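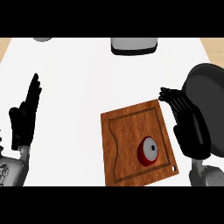 Fiachra Gallagher wrote to ask why a robot should need 500 tries at a kitchen task when his daughter got it in two, and whether the whole business of gathering examples isn't just brute force with a nicer name. Fair question. It's the one we get most, so it goes first.

## Is this just brute force?

Partly, yes. Imitation learning as we do it at Danside means a person drives a pair of arms through a task many times, the joint positions and camera views get saved, and a network is trained to produce similar motions from similar views. There is very little cleverness in the gathering. Your daughter had years of handling cups, spoons and dirt before she got to the task. The network had nothing like that.

What I'd push back on is the idea that the number does the work. We have had sets of 900 examples train worse than sets of 500, on the same task, with the same network. The bigger set had been padded with near copies.

## Why gather examples in simulation at all?

It's cheap, nothing breaks, and a reset takes a keypress. You also know exactly where everything is, down to the last decimal, and that makes labeling easy.

It's also a bit of a trap. A simulated tabletop is white because somebody typed in white. The cutting board has grain, but it's the same grain every time unless you change the texture. A can stands up straight when you put it down. Contact between a finger and a can is whatever the physics engine decides it is, and physics engines decide some strange things. I've watched objects leave the table at the speed of a golf ball.

Treat simulated examples as practice material. Anybody who quotes you a success rate from simulation and stops there is telling you about the simulator.

## What does a single example contain?

In our format:

- both arms' joint positions at every time step, hands included
- the commands the operator sent (these differ from the positions, and people mix them up constantly)
- the view from the head camera
- the starting pose of every object on the table
- a pass or fail mark
- a free text note, usually blank

The notes should not be blank. When Nasrin Naseri went back through the Flarnham set she had to replay 57 examples because the pass mark didn't match the ending and nobody had written down why.

## What goes on the table?

For the board tasks there's a cutting board, a small red can with a white top, and a few larger things set farther out. The larger things are there to be ignored. The network has to learn that they aren't the job, and it can only learn that if they move from one example to the next. If the big dark round thing is always on the right, the network may well use it as a signpost, and you won't find out until you take it away.

We check for this by removing one object at a time from the trained task. It's dull and I recommend it.

## Do you keep the failures?

We keep them, in a separate folder, marked. We do not train on them by default.

There's a school of thought that says failures are as useful as successes. They can be, with a method built to use them. Plain imitation copies whatever it's shown. Show it a fumble and it will learn to fumble, sometimes quite gracefully.

Recoveries are another matter. If the operator misses the can, backs off and gets it on the second go, that stays in the main set. We'd like more of those. Ciarán Corrigan ran one session where the operators were told to start each try from a bad hand position on purpose, and I'd trade a good many of the clean examples for more like it.

## How many operators do you need?

More than one. Past that, I don't trust anyone's rule, including ours.

With one operator you get smooth, consistent data and a robot that has picked up one person's habits. Ours always came in from the left. With five operators you get variety and also arguments, as two people will solve the same layout in two different ways and the network may settle on the average of the two, which can be a hand stopping halfway between both. We now agree on an approach for each task before recording and write it at the top of the session sheet.

## Both hands start away from the can. Why?

So that the reach gets recorded. Early on, to save time, we started with the hand already at the object. Those examples taught a very nice grasp and no way of getting to it. Start with the hands apart and open, and vary where they are.

Two-handed tasks need extra care with the idle hand. If it hangs in the same place in every example the network learns that too, and then a harmless object in that spot turns into a collision.

## Can I use automatic generation and skip the people?

Gernico is our in-house tool for this. It takes a small number of human examples, moves the objects, bends the motions to fit and keeps the ones that pass. We fed it a batch and got back 700.

I was not impressed. They passed, but a lot of them passed in ways no person would choose, with the fingers dragging along the board and the wrist turned further than our real arms like to go. The pass check only asks where the can ended up. Aisling Heffernan has since added a limit on wrist angle and the results look better. I still wouldn't use generated examples without watching a sample of them at full length - not sped up, not just the last second.

## So does any of it carry over to a real robot?

Some. Reaching carries over fairly well. Gentle contact carries over badly. Anything that depends on friction should be gathered again on hardware, and you should budget for that from the start.

## Who do I send questions to?

Sobia Kazmi keeps this page and will pass on anything about formats or access. If you're reporting a bad example, give the session name and the time step where it goes wrong. "The arm did something weird" isn't enough for us to find it.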